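Olov cell meeting, Ferkmont workshop, Herkbridge
May 22, 2025
5 min read

Present: Gualtiero Galli, Theophilus Gbeho, me (taking notes, so blame me for the spelling). We met next to the cell and stood up the whole time, and I think it went faster for it.

1. Left over from last time

Theophilus has replaced the hose on the vacuum side and the hiss is gone! I'd gotten so used to it that the room felt strange on the first morning. He kept the old hose and showed us the split, right at the collar where it rubs on the second joint. We agreed to add a look at that collar to the start-of-shift check. The clip that was meant to hold the hose off the joint is on order from Ateş and hasn't come yet, so there's a wrap of fabric tape on it for now.

The spare cups did come. They're in the gray drawer, and please write it on the sheet when you take one. Gualtiero opened the drawer last week expecting a full bag and found two cups and a receipt for lunch.

2. Fault 613

Most of the meeting went on this one. 613 is the "pick position not confirmed" stop, and we've had it 6 times since the last meeting, always on the shelf side and never at the conveyor. Gualtiero went through the log and found that the arm was reaching the right spot each time, but the box face was sitting farther back than the taught position allows. Then the cup touches late, the vacuum comes up late, and Olov gives up and parks.

We talked over two fixes. One is to open up the timeout, which Theophilus doesn't like (he says we'd be teaching the machine to be patient with our mess, and he has a point). The other is to be stricter about where the box faces sit when we load. We're trying the loading fix first and leaving the timeout alone until the next meeting. If 613 comes back after that, Gualtiero will re-teach the shelf side with the front lip as the reference.

3. Loading the shelving unit

The unit is staying where it is. There was a suggestion from me to shift it closer to the arm, and I withdrew it once Theophilus reminded me what that does to every single taught point. Sorry, both.

What we settled on for hand loading:

- Two hands on every box, one on each side or one on top and one underneath. Set it down, don't slide it in. Sliding is how the backs get pushed against the wall.
- Turn the side you want picked toward the front before you let go.
- Tape seams are a problem for the cup. If the carton has tape across the middle, the pick point goes above or below the tape.
- Anything crushed at the top edge gets used for hand tests only and doesn't go into a counted run.
- Flattened cartons are not stock. They can wait on the shelf while you're sorting, but they come out before the cell is switched to auto.

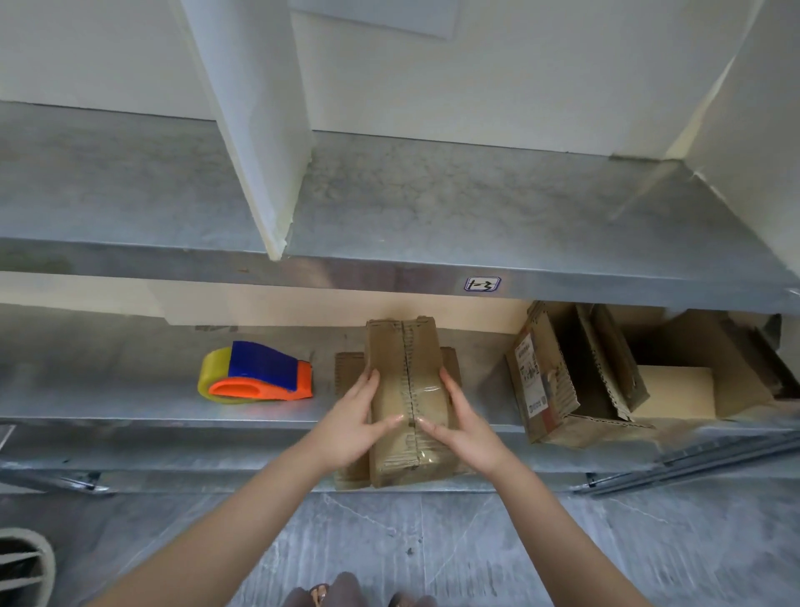
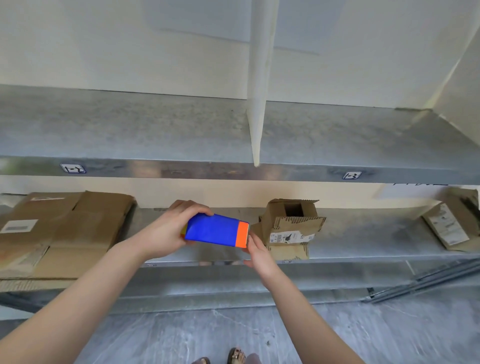 Sorting boxes by hand at the shelving unit, bay label 1-3 on the top lip.

On the bay labels, handwritten is fine as long as it's dark ink and big enough to read from the gate. Gualtiero wants printed ones and will bring a sample. I said I'd go along with it if he does the whole unit and doesn't leave us with half and half. The numbering doesn't change either way, shelf number first and then the bay, and the names in the program have to match the names on the lip. We did have a mismatch back in November that cost us most of a morning, and I'd rather not do that again.

Theophilus also asked that the dividers be pushed down firmly after anyone moves one. They can sit a little high and look fine, and then the arm brushes one on the way in. He'll check them all before the next auto run.

4. Camera and lighting

Gualtiero cleaned the cell camera cover (isopropyl and a lint-free cloth, please don't use the blue paper, it leaves fuzz). The metal shelves throw back quite a bit of glare in the afternoon, and we've been blaming the camera for it. He tried turning down the exposure and got better edges on the plain brown cartons, but then he lost the darker boxes. We'll leave exposure as it is and try a matte liner on one shelf first. I have an offcut of rubber matting at home that might do — I'll bring it in and we can see whether it changes the height enough to matter. If it does, the height offset for that shelf has to be changed too, and Gualtiero wants to be there for it.

5. Regular care

We went down the maintenance sheet line by line, which was a bit dull but overdue. Changes:

- Vacuum filter: check every 90 hours of running, swap if gray. The old sheet just said "regularly" and we each had a different idea of what that meant.
- Cup lips: wipe at the start of each shift. Look for nicks while you're there.
- Gate switch: open and close it 3 times with the cell in manual and watch the light. If it misses even once, stop and call Theophilus.
- Base bolts: paint marks are on now. If a mark has moved, don't tighten it yourself, write it down and tell one of us.
- Backup of the program: Gualtiero, after every change, onto the stick in the cabinet and also onto the shared drive.

I'll retype the sheet and hang it on the cabinet door. The old one goes in the recycling, and I mean all the copies of it, including the one taped inside the lid.

6. Keeping the area tidy

Short one. Tape dispensers, cutters and markers come off the shelves before auto. The arm doesn't know what they are and will happily try to pick one. We're hanging a small hook rail by the gate for them, and Theophilus has the screws. The floor in front of the unit has to be clear too, all the way to the gate, so if you set something down there while loading, take it with you when you leave.

We had a bit of a side discussion about closed shoes when loading the unit by hand. All three of us agreed on it for anything heavier than an ordinary small carton, and I'm adding a line to the sheet.

7. Who does what

Gualtiero: sample bay labels, log check for 613, backup after the next change.
Theophilus: chase Ateş about the hose clip, check dividers, hook rail.
Me: new maintenance sheet, rubber matting, these minutes.

8. Anything else

Theophilus would like a longer run without anyone standing over it, over an hour, once the loading rules have had a chance. We'd all like that! Not fixing a time until the clip is on. Gualtiero asked whether we could get a stool for whoever is watching the log, and I've found one in the back office that wobbles only slightly.

Next meeting is at the cell again, as soon as the clip arrives. Bring your own coffee, the machine upstairs is out of beans.

Recent notes
Olov cell: hose split at the second joint
Start-of-shift check, old version
Bay names and the November mismatch
Ordering spare cups from Ateş

Ferkmont workshop, Herkbridge | Contact the cell team | © 2025 Ferkmont | Back to top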